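Pirncombe to Falau with one bag

July 17, 2026

I have wanted to walk the Brundard coast path ever since Corinne Lyons lent me her battered map of it, and in May I finally went! Eight days, a lot of mud, two ferries and more cheese scones than I'm going to admit to here.

The path starts at Pirncombe, behind the lifeboat station, and goes straight up. I mean straight up. There are steps cut into the hill for the first bit and then they give up and you are on grass with your hands on your knees, looking back at the harbour and wondering about the bus. Keep going. At the top the whole bay opens out and there were skylarks going like mad, and I stood there grinning at a sheep.

Tania Weerasinghe joined me for the middle section (she is much faster than me on hills and very kind about it). We did the long day together, Makokha Cove to the lighthouse, and it was my favourite of the lot. The cove has a stream running down over the pebbles and a tea hut which takes cash only, so bring coins. I had a bacon roll there that I still think about. After that you climb through gorse, bright yellow and smelling of coconut, and then it's level walking along the cliffs for hours with thrift growing everywhere.

We stayed in the old schoolhouse that night. Bunks, a drying room, a proper kitchen, £40 each with breakfast. The porridge was excellent. Ask for a bed at the back if you are a light sleeper, as the gulls start early on the sea side.

The whole route is 53 miles and the guidebook gives 1,770 metres of climbing on the northern half alone, which I can well believe. My knees believe it too. If I did it again I'd take an extra day over the last stretch into Falau, where the path drops into little wooded valleys full of wild garlic and you want to stop every five minutes. I rushed it to catch the ferry and then the ferry was late, so I sat on the quay eating chips, and that was lovely as well.

Several of you have asked about luggage. I used a transfer service, so I only carried a day pack with waterproofs, lunch and a flask, and everything else went ahead by van. They will take a hard case, and I do like one for this sort of trip, with walking clothes in one half and evening things in the other. Put your name on it in big letters and leave it by the door before breakfast.

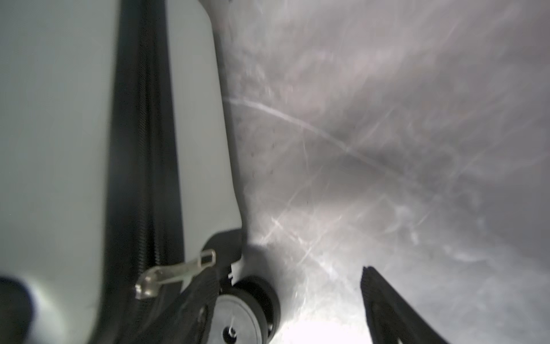 Getting there without a car

Pirncombe has a bus from the railway station every hour until teatime. Sit on the left for the sea views!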